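Home | News | Clubs | Equipment | Contact

Ball storage at the Dultulbridge table tennis room

From August the practice balls are kept in open plastic tubs in place of the net bags. Imtiaz Ranasinghe measured the shelf and settled on a rectangular tub with rounded corners and a thick rim, which can be lifted with one hand. Balls go in loose, one layer deep.

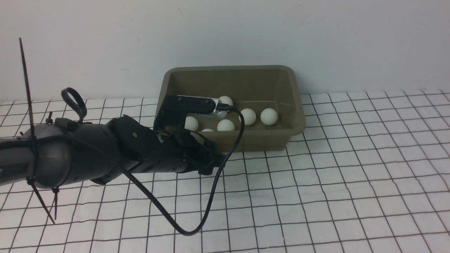 A single layer makes inspection quicker. Cracked balls are easier to find when none is lying under another, and soft spots can be checked by thumb without emptying the tub. The full stock is 115 balls, all white. Anything that fails goes in the discard box by the door – please do not return it to the shelf.

The sorting table now has a white cover printed with a grid. The cover is soft and will not lie completely flat, so spin checks should still be done on the bare bench. Smooth out the larger creases before setting a tub down, and keep the tub toward the wall.

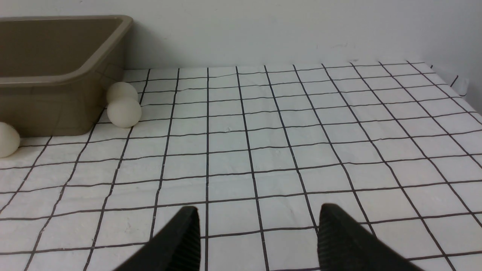 Tub and grid cover on the sorting table.

Each practice pair signs out one tub of seven balls. Return the same number to the same tub at the end of the session.
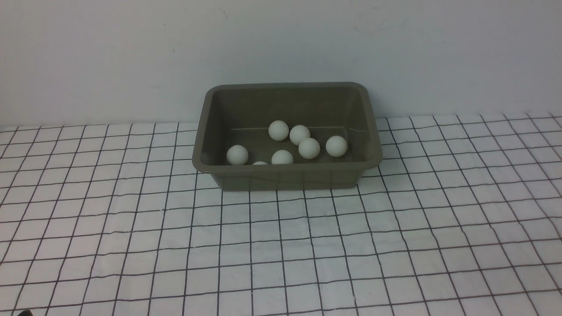
Tubs are washed monthly in lukewarm water with a little dish soap, then air-dried upside down. Solvent cleaners are not to be used on tubs or balls. Questions about stock go to Svenja Ruchti.

Recent items
Hemwood league: revised start times
Net clamps – replacement parts received
Rajitha Akanda on re-gluing rubbers
Lighting in the Weerakoon hall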